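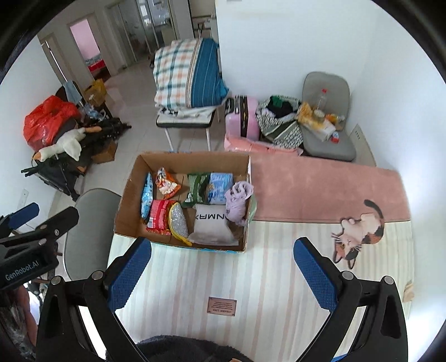 Mantelería estampada Clidomholm, serie 476

Fabricante: Sternalico
Línea: textil de mesa para uso doméstico y hostelería ligera
Estado: en catálogo

La serie 476 comprende manteles rectangulares y cuadrados de tejido plano, con estampación por una sola cara y dobladillo perimetral cosido a máquina. El dibujo se aplica sobre el tejido ya blanqueado y se fija por vaporizado. El reverso conserva una traza tenue del estampado, más perceptible en los colores oscuros.

Composición y tejido

Base de algodón peinado en ligamento tafetán. La urdimbre lleva un apresto ligero que se elimina en el primer lavado; hasta entonces la caída es algo rígida y la absorción de líquidos, inferior a la nominal. El ancho de dobladillo es constante en todos los formatos y las esquinas se rematan a inglete.

Los motivos se distribuyen en posición fija respecto al borde – no se trata de un dibujo continuo – y por tanto no se sirven piezas por metro ni cortes a medida. Para mesas extensibles conviene medir con el tablero abierto y sumar la caída deseada por ambos lados.

Acabados disponibles

Acabado N: sin tratamiento. Indicado para lavado frecuente.
Acabado R: repelente al agua, aplicado por impregnación. Pierde eficacia con el uso de suavizante y se recupera en parte con planchado a temperatura media.
Acabado Zuster: resinado por el reverso, tacto más firme. No apto para secadora ni para plancha directa sobre la capa de resina.

Los tres acabados comparten gama de color. Entre partidas de tinte se admite una ligera diferencia de tono; para mesas contiguas se recomienda pedir todas las unidades en una sola orden, indicando el número de lote si se trata de una reposición.

Lavado y conservación

Lavar por separado las cinco primeras veces. Detergente neutro, sin blanqueantes ópticos ni cloro. Las manchas de grasa se tratan en seco con talco antes de mojar; las de vino o fruta, con agua fría y sin frotar. Planchar por el revés con la pieza todavía húmeda. No doblar siempre por la misma línea: el pliegue permanente desgasta la estampación antes que el lavado. 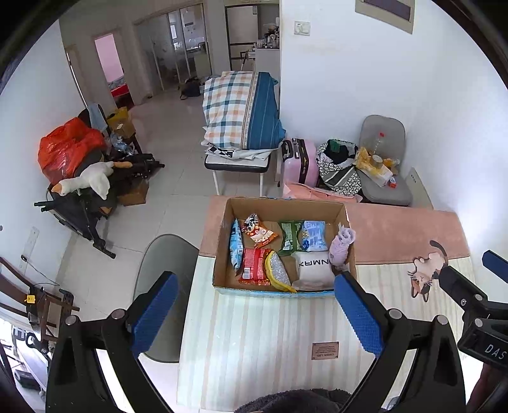 Embalaje y suministro

Cada mantel se entrega plegado, con faja de cartulina. La caja de distribución contiene 6 unidades de un mismo formato y color. Peso bruto por caja en el formato mayor, acabado Zuster: 1,670 kg por unidad, embalaje excluido. Las servilletas a juego se facturan aparte, bajo la referencia Peng, y no llevan motivo – solo el color de fondo.

Los formatos redondos se incorporan a la serie en julio. Hasta esa fecha no se aceptan reservas.

Devoluciones: pieza sin lavar y con la faja original. Los defectos de estampación deben comunicarse antes del primer uso.

Ficha revisada el 2001-05-30. Sustituye a la versión anterior.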